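### 4.2 Simulated wrist view in the Vodero kit

The Vodero kit, sold by Penutetti, pairs a two-finger gripper with a simulator licence. We reviewed the simulator only, using the bowl task supplied with the kit. Each run starts from a random arm pose, and the wrist view is passed to the policy with no filtering. We made 2000 runs at Ostham with the default settings and a further 300 with the finer shadow setting switched on.

Of the default runs, 1781 ended with the bowl held above the table at the time limit. Most failures came from poses in which the rim lay close to the fingertips and a second large object stood beside it. Figure 3 gives a wrist view with the bowl just beyond the fingers. Shading inside the bowl is coarse, and the borders between light and dark patches are stepped. The supplier's manual does not mention this. A policy that relies on edges may take such a border for the rim, though we did not test this separately.

**Figure 3.** Rendered wrist view: pale bowl, black gripper fingers and, at right, a blue-grey block on a pink surface.
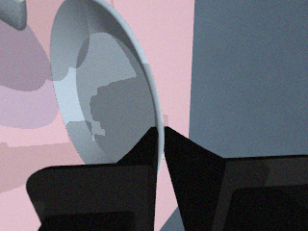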